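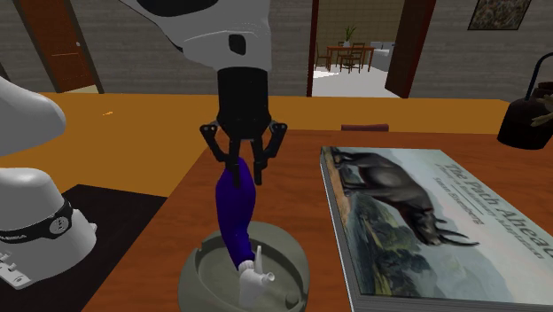 Sandro Zanetti wrote to me last night that a sourdough starter does not need feeding every day, and that I am making a slave of myself for a jar of flour. I have thought about his message all morning, so now there will be a few posts about bread.

First, he is partly right. I kept my starter on the kitchen bench in April and fed it every day before work. When I went to Plerthorpe to see my sister I even took the jar with me on the bus. She still laughs about this.

But Sandro bakes twice a week and I bake once. His starter lives in the fridge and he takes it out the evening before. I tried this for 5 weeks. The bread was fine, a little more sour than I like. My neighbour liked it better, so it is a question of taste.

For those who asked me for amounts: I use 400 g of strong white flour and 200 g of wholemeal rye for one big loaf. The rye makes the dough sticky and you will want to add more flour. Please don't. Wet your hands and continue.

Rye I buy from Martinelli, the small shop near the station in Flenton. They sell it from the sack and it is cheaper than at the supermarket. In the afternoon it is often finished, so go before lunch.

About the salt. I forgot it two times this year. A loaf without salt looks beautiful and tastes like nothing at all. Now I put the salt in a little cup next to the scale before I begin with anything else.

Viola Barbieri asks if the colour of the crust means that it is baked enough. In my oven, no. My oven browns everything very early. I knock on the bottom of the loaf and listen, as my grandmother did, and if I am not sure I give it 5 minutes more.

My grandmother, by the way, never said "starter". She kept a piece of old dough in a bowl under a cloth, and her neighbour had a piece from the same dough. When one of them forgot to save some, she went across the yard to ask for it back.

I wanted to do the same here, so I gave a jar to Ronja Rønning downstairs. She has named hers Jusero. I don't know where the name comes from and she won't tell me. Her jar is now more lively than mine, which I find a little unfair.

Back to Sandro. I will try the fridge again, but this time I take the jar out in the morning and feed it twice before I bake. If the bread is less sour, I will write it here and he can have his victory.

If somebody near Flenton would like a piece, I have too much of it as usual. Bring a clean jar with a lid that is not very tight. After six in the evening I am mostly at home.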